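4. What the bag weights can and cannot show

4.1 The claim

The case for taking away desk-side bins is now made so often that it has stopped being argued. Office managers are told that staff who have to walk to a shared bin will think before they throw, that they will sort more carefully, and that the building will send less to be burned or buried. The Cotus scheme, which both of our sites adopted, puts the fall in general waste at 53 per cent. That figure appears on the scheme's posters and in its welcome pack, and Zedier repeated it in its own annual report with no source attached.

We set out to find where it came from. The welcome pack cites a summary sheet. The summary sheet cites a trial on one floor of the Skarkum building, and it was the weighing log of that trial that we were eventually allowed to read. The log covers 50 desks. The period before the bins were removed, against which everything later is compared, lasted two weeks.

Two weeks is a short time in an office. A training course or a run of leaving parties will alter what goes into the bags far more than most bin policies could hope to. The log's notes column says that a store cupboard was cleared during the first of those weeks, and that the contents "went out with the general". How heavy the contents were is not stated. If old files and broken desk trays were weighed with the daily rubbish, the starting point was too high, and any later figure would have looked like a fall.

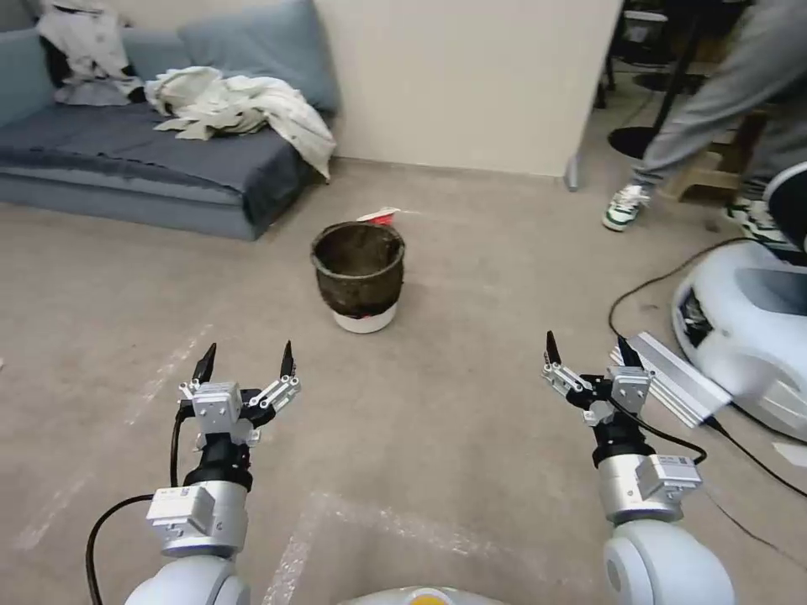 The same difficulty runs through the later entries. Bags were meant to be weighed at the loading door each evening, after the cleaners had finished and before the bags went into the outside container. On some evenings the column is blank. On others there is one weight for the whole floor, entered in a different hand and rounded to a whole kilogram. The summary sheet treats a blank as a zero. We asked whether a blank meant that no waste had been collected or that no one had been there to weigh it, and we were told that it was too long ago to say. Treating blanks as missing would be the ordinary choice, and it would shrink the fall a good deal. We do not offer a corrected figure, as we do not think the log can support one.

4.2 Where the waste might have gone

Suppose for the moment that the weights are sound. A lighter set of bags from one floor still need not mean that less was thrown away. Staff at Skarkum share a kitchen with the floor below, and the waste from that kitchen was weighed with the lower floor's bags. A sandwich wrapper that used to be dropped beside the desk could quite easily be carried down the stairs and counted somewhere else. It could also go home in a bag, or into the street bin by the bus stop. Several staff mentioned the bus stop bin without being asked.

Liners are a further muddle. Under the old arrangement each desk-side bin had its own liner, and cleaners differed in how they dealt with them. Some changed every liner every evening. Others tipped the contents into a larger sack and left the liner folded over the rim for another day, changing it only when something had leaked. The bags were weighed with whatever liners were in them. A floor full of nearly unused liners adds bulk, a little weight, and a great deal of plastic, and when the desk-side bins go the liners go too. This is a real saving and we would not wish to play it down. It is also a saving that could be had by asking cleaners to change liners less often, with the bins left exactly where they are. The Cotus material does not consider this.

We were surprised at how little attention the earlier literature gives to liners. Most of the papers we read weigh the waste, some sort it by type, and very few say whether the bag was weighed too. Where the daily contents of a bin are a tissue and a tea bag, that omission matters.
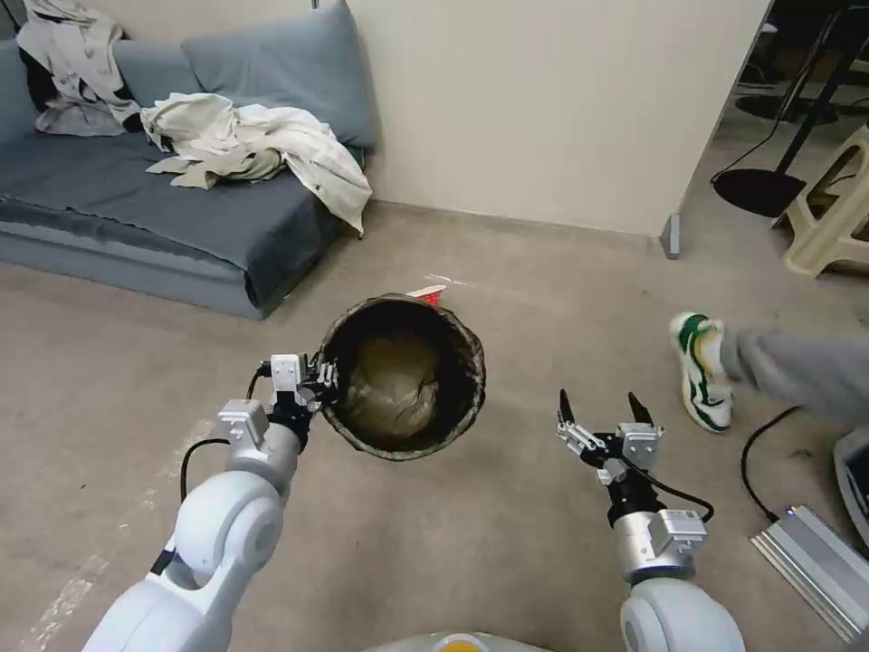 Does removing desk-side bins reduce the amount of waste an office produces? The evidence from Skarkum and Zedier does not show that it does; it shows that less waste was weighed at one door on one floor, after a poor baseline.

That is a narrower finding than the posters suggest, and we think it is the most that can be drawn from the log. It leaves open the chance that the policy works. What we object to is the confidence with which a single number has been passed from one document to the next, losing its conditions at every step. By the time it reached the Zedier report, the floor had become the building, and general waste had become simply waste.

4.3 Sorting

The second claim made for shared bins is that people sort better when they stand in front of a row of labelled openings. Here the evidence is thinner still. At Zedier, the contents of the recycling were checked by eye, with the lid lifted and the top layer looked at, and given a mark of good, fair or poor. The checks were done by the same office team that had brought in the scheme. Marks rose over the first month and then stopped being recorded.

A check of the top layer tells us about the last few things thrown in. It says nothing of the cup of cold coffee further down, and it is the cup of cold coffee that spoils a sack of paper. The waste contractor, Bhatia, keeps its own record of rejected loads. We asked for it and were shown a page for January, which listed rejections by vehicle round and did not separate one customer from another. So the only outside check on sorting quality turns out to be no check at all on this particular building.

It may be that sorting did improve. Labels help, and the old desk-side bins offered no choice of opening. Even so, a fair test would have put sorted bins near the desks on one floor and sorted bins at a distance on another. The trial changed the number of bins, their distance, their labels and the cleaning rota all at once - and then gave the credit to distance. 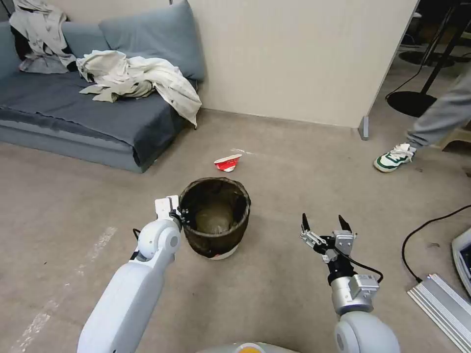
Figure 4. Round waste bin standing on beige carpet.

4.4 Bin types and the carpet question

Small round bins of the desk-side kind differ from one another more than one might think, in depth, in the width of the mouth and in whether a liner will stay put on the rim. Neither site kept a list of what it had. We mention this since the Cotus pack assumes a standard bin with a standard volume and works out a figure for "avoided capacity" from it. Capacity that is never filled cannot be avoided in any useful sense. By the cleaners' account, most desk-side bins at Skarkum were nowhere near full on an ordinary evening.

The pack also claims a saving in cleaning. Fewer bins mean fewer stops, and this we can readily believe. Against it must be set the carpet. Several cleaners at Zedier told us that crumbs and drips had moved from the bin to the floor beside the desk, and that the route to the shared bins had become a trail of tea marks that needed spot cleaning by the end of the week. We cannot put a weight on this. No one had noted the state of the carpet before the change, and people tend to remember a floor as having been cleaner than it was. The cost of spot cleaning falls under a different budget heading from waste, so it would not have shown up in the scheme's accounts even if it had been large.

Time is left out as well. Staff walk further, and some of them plainly enjoy the walk. Others let rubbish gather on the desk until the afternoon and take it over in one trip, which is sensible enough but rather undermines the idea that each item is being considered on its way to the bin. A few had brought in bins of their own from home. These were emptied by the staff themselves into the shared bins, or now and then by a kindly cleaner, and they appear in no record.

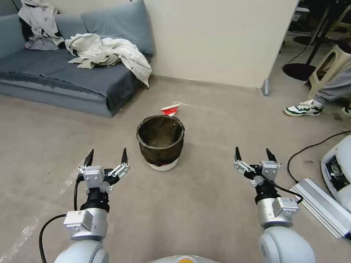
One reader of an earlier draft objected that we were asking too much of a floor trial that had been run by busy people with a kitchen scale, and that a rough sign in the right direction was better than doing nothing while academics complained about blanks. There is some force in this. We have no quarrel with the people who did the weighing, who had other work to do and were given no instructions beyond a printed table. Our quarrel is with the use made of their table afterwards. A rough sign should be reported as a rough sign, and a figure of 53 per cent does not read like one.

The same reader pointed out that we have no weights of our own to set against the log. That is true, and it limits what we can say. We did ask Skarkum whether the desk-side bins might be put back for a month so that the bags could be weighed under both arrangements, with the kitchen waste kept apart and the liners weighed separately. The request was refused on the grounds that the matter had already been settled. The bins themselves had by then been passed on, and the office could not tell us where.

4.5 Comparing the two sites

The Zedier records are tidier than those from Skarkum and, for our purposes, less useful. Weights there were taken by Bhatia at the vehicle and cover the whole building, including two floors let to other tenants who were not part of the scheme. The monthly totals go up and down with no clear break at the point where the desk-side bins were removed. Cotus reads the lower months as success and puts the higher ones down to the tenants. The reverse reading fits the totals equally well, and nothing in the records would let us choose between them.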